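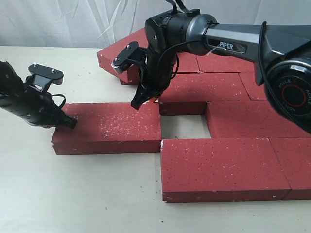 Cahier d'essais, juillet, 14 h 20. Kit bimanuel Jikar, en prêt avant décision d'achat. Présents : Wai-kit Lai, Dennis Mrema et moi.

Tâche : appareillage à sec de briques rouges sur table, deux bras, une pince parallèle à deux doigts par bras. Vitesse limitée à 200 mm/s, conformément à la fiche de prêt. Jeu de doigts d'origine, sans garniture.

Points relevés :
- Briques ébréchées par endroits. La prise sur arête abîmée est à traiter à part dans le tableau.
- Câbles : vérifier le mou au poignet avant chaque série, surtout bras croisés.
- Recalage des deux bases toutes les cinq poses. Procédure Jikar claire, mais fastidieuse à la main.
- Journal exporté : 964 lignes, horodatage correct. Dennis le convertit pour Kanstead.
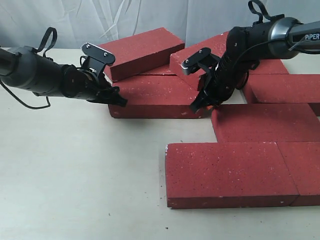
Le kit peut-il être commandé avec un seul bras ?
Jikar le vend aussi en version simple, mais le module de coordination n'est alors pas fourni et doit être acheté séparément.

Reste à faire : demander à Finlay Crichton le prix des doigts de rechange et le délai, annoncé à presque cinq semaines. Wekesa Obura reprend les essais avec garniture caoutchouc, même vitesse, mêmes briques.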